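Last updated: February

What Stays on the Table
Project report, Home Organization Practicum, Durkdale
Dulce Chávez and Melquiades Huerta

1. The problem

Every shared house has a table where things are set down for a minute and stay until spring. Ours belongs to a house on Hirkus Street with 2 adults, one teenager and a striped tablecloth that deserves better. Our assignment was to sort what had piled up there, give each item a home, and write down where we went wrong. The last part was easy.

Our advisor, Eilidh Jardine, wanted a method. We picked the Ochoa method from the course reader, page 105, which asks you to sort by where a thing is used and ignore what it is. We had doubts about this and still do.

2. First pass: box or no box

A long white cardboard box was the default destination. Anything with an obvious room went in the box and left. Anything that caused an argument stayed on the cloth. The folded yellow-orange knit with the gray lettering caused eleven minutes of argument, mostly over whether it lived in a bedroom or by the front door. The little green packets were declared food by Melquiades and clutter by me.

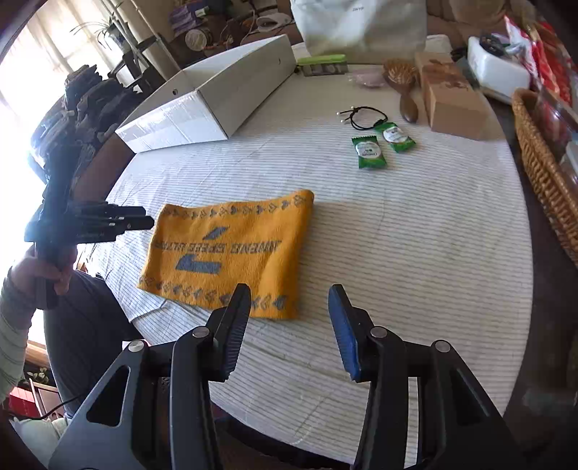 3. Second pass: small things

Small things are where methods go to die. They are used everywhere, so by the Ochoa rule they belong everywhere, and that was the original situation. We gave up on rooms at this point and sorted by who would complain first if the item vanished. 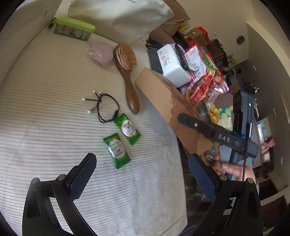

Our revised rule was one container per complaint. Hair things form one group: the wooden brush and the black elastic with the silvery beads on its cord ends would be missed on the same morning by the same person. The case with the lime-green lid already has dividers, so we left it alone out of respect. The snacks went to the kitchen under protest.

4. What we would change

Start with the small things. Agree on what counts as food.

Contact: Durkdale Practicum Office, Room 355 | © Durkdale student projects | Back to top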